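Notebook, picture bench, 2018-10-29

Brevberg restoration, reel 3, the quarry sequence

Picked up from where Hélène stopped. The job is to settle the length of the quarry sequence before anyone grades it. We have two elements and they disagree.

Element A: original camera negative, cut, A/B rolls, held at Paredes until August and now in our vault. Quarry sequence runs 3,754 frames from the first frame of the truck arriving to the last frame before the dissolve.

Element B: release print, struck for the second run, donated with the Rekside cans. Same start and end points, 3,489 frames.

Difference is 265 frames, a bit over 11 seconds at 24. Too long to be splice loss at a projector. Print damage in this reel is light scratching on the base side and a few torn perfs near the head, none of it in the quarry. So somebody shortened it on purpose, or the print comes from a dupe neg that was already shortened.

Counted both twice. First pass on B gave me a figure one frame higher, which was a double-counted frame at a tape splice. The splice overlaps by a perf and the gate skips. Note for whoever runs B next: set the Jistow to manual advance over any tape splice, the auto detect reads the tape edge as a frame line.

Where the frames went

Lined A and B up side by side and stepped through. All the loss is in the creature shots. Live action cuts match to the frame.

Shot 14, tail clears the rim: full length in both.
Shot 15, head turn toward the crane: tail end trimmed in B.
Shot 17, creature crosses behind the spoil heap: trimmed at both ends in B.
Shot 18, reverse on the driver: full length in both.
Shot 19, creature lowers to the truck: missing from B altogether.

Shot 19 is the one fans of the series ask about. It is described in the novelization and in the lobby card captions, and the usual story is that it was never finished. It was finished. It is in the cut negative with proper cement splices, same hand as the rest of the reel, and the edge codes run in order with 15 and 17. Animation is on twos throughout, with a short hold near the end where the jaw stays put and only the eye moves. The matte line is heavy down the left side. I would guess that is why it came out, but it is a guess and should not go into the booklet as fact.

The sound does not help much. The optical track on B is continuous across the cut, so the mix was made or remade to the short version. No magnetic master for this reel. Hélène thinks the music cue was written to the long version, and that you can hear the edit in B as a dropped bar under the driver. I played it to her on the bench speakers and on headphones and could not hear it myself. She has the better ear. Leave it as open. 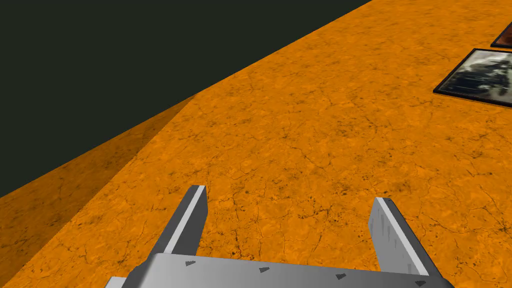
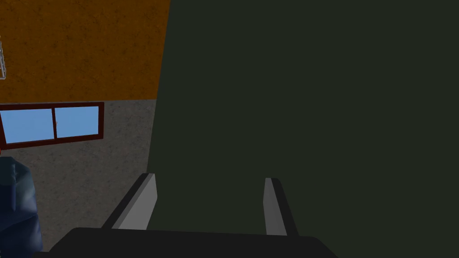
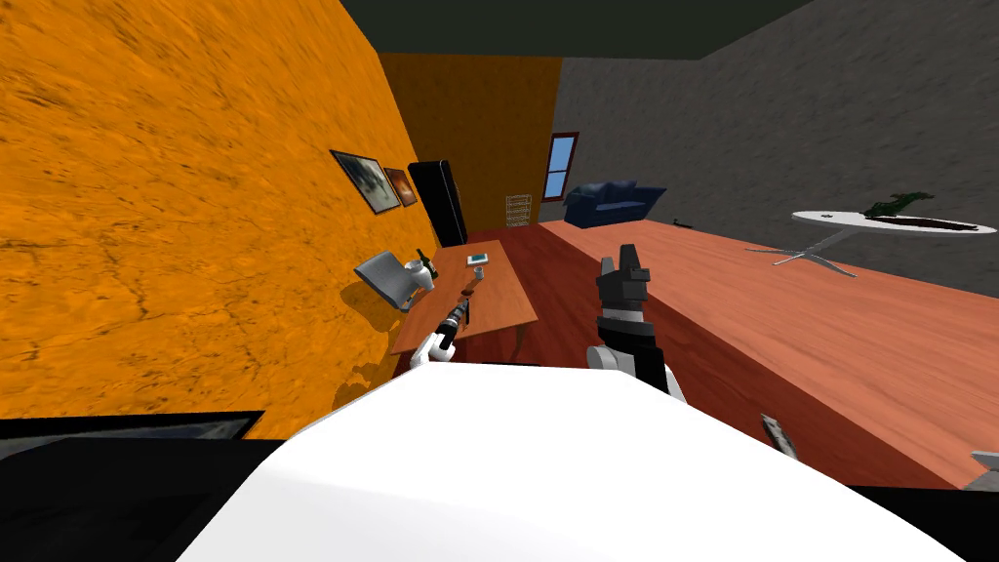
Scan settings used, reel 3, both elements

Wet gate for A, dry for B. Wet gate on B lifted some of the donor's tape adhesive on a test length, stopped straight away and cleaned the gate. Do not try it again until the tape has been removed and the splices remade.

A was scanned with pin registration on. Shrinkage is within what the pins will take, though it gets tighter toward the tail of the reel. B is more shrunken and was run on the roller gate and stabilized afterward. For that reason any position measurement between the two has to be done after stabilization, and even then I would not trust it to better than a couple of pixels.

Colour: A holds up well. Some yellow fade in the process shots, which went through an extra generation. B has gone magenta like every print of this stock and is no use as a colour reference except for relative density. The dissolve at the end of the quarry is a good place to check, as both sides of it were printed from the same interpositive.

Dirt on A is mostly printed in on the effects shots and loose on the live action. These need different treatment. Printed-in dirt on a stop-motion plate should stay where it belongs to the original photography (hair in the projector gate behind the puppet, dust on the glass). Take out what came in at the lab. When in doubt, leave it. Automatic removal on the animation shots is off, full stop: it reads a fast jaw movement as a dirt event and paints it out. I lost most of a tooth in shot 15 on a test render before I saw what it was doing.

Reel 5

Looked at the head of reel 5 while B was on the bench. Same pattern in the harbour attack, at least in the first part. One creature shot is shorter in the print and the live action on both sides matches. I have not done a full count. If reel 5 turns out to have a missing shot as well, then we are looking at a re-edit of the whole picture for the second run, and the distributor's paperwork is worth another search. The Paredes inventory lists a box of correspondence that did not come over with the cans.

Which length to restore

My view: restore to the cut negative, long version, with the short version kept as a playlist so both can be output from the same scan. Shot 19 has no surviving sound of its own. Options are to extend the ambience from 18 and leave the music out, or to run it silent as an extra and keep it out of the feature. Hélène prefers the first. I lean to the second until we know if the long version was ever shown. A preview screening is mentioned in the trade press of the time, but no running time is given in the notice.

Whichever way it goes, the restoration note at the head has to say what was done. The last disc release quietly used the print for this reel and people have been arguing over the running time ever since.

To do

Recount shot 17 on A, the head trim only. My pencil note and the log differ by one frame.
Remove tape on B, remake splices, photograph before and after.
Full comparison of reel 5, same method, same start and end rules.
Ask Paredes for the correspondence box.
Copy the Jistow settings from this entry to the sheet on the scanner door. The ones up there now are for 16 mm.
Hélène Gill to pull the cue sheet, if there is one, and mark up the bars against the long version.

Drives: A is on the blue-labelled pair, verified. B is on one drive only, second copy running when I left the bench. Check the checksum log before clearing the cache.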